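Chapter 9
Why We Put Things Where We Put Them

I once spent most of a February looking for my own tea towels. I'd moved into a flat in Flastholm, above a shop that sold fishing line, and the person before me had left a kitchen with deep drawers and no logic to it at all. Every morning I opened the drawer on the left of the sink, found string, swore a bit, and went to the other side of the room, where I had put the towels myself!

I tell this story to first-year students and they always laugh, and then I ask them to draw their kitchen at home from memory. They can nearly all do it. What they can't do is tell me who decided that the mugs go there. Somebody's mother did, or an aunt, or the mugs were unpacked first and that cupboard happened to be open. We live for years inside arrangements like that, and we learn them with our hands long before we could put them into words.

So this chapter is about habit and place. In Chapter 8 we looked at how people remember lists (badly, on the whole, unless there's a tune attached). Now I want to get up from the desk and look at how we remember rooms, shelves, benches and tables, and what happens when somebody comes along and tidies them.

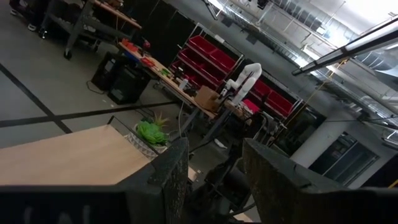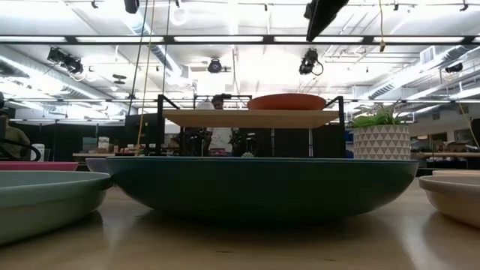 A workshop, and bowls in a row on a table.

My favourite study on this is a small one. Nisreen Saab and Gervasio Barrientos went to a mail-order warehouse called Nallent and watched the packers there for a whole winter. The firm had just moved its tape and labels to a new shelf, a much better one, closer to the bench and at elbow height. Of the 183 packers they followed, 175 reached for the old shelf at least once in the first week. Plenty were still doing it a month later, and they were cross about it, too. One of them, Violeta Leiva, told the researchers that her arm "went without me", and I've never found a better description of a habit in any journal.

You'll meet the Nallent study again in section 9.2, where we go through the method properly and pick a few holes in it (there are some, and Saab is the first to say so). Before that, section 9.1 sets out the words we'll need: cue, routine, slip, and the rather slippery "home position", which different writers use in different ways. I'll stick with Florencia Benítez's meaning, the place you'd look for a thing without thinking.

Before you read on, try this. Pick one thing you use every day, your keys or the salt, and move it somewhere sensible. Leave it there for a week and jot down each time you go to the wrong place, and what you were doing or talking about at the time. Do warn the people you live with. Bring your notes to the exercises at the end of the chapter, where we'll compare them with the diary kept by Letay Wubshet, who moved her kettle and lasted 2 days.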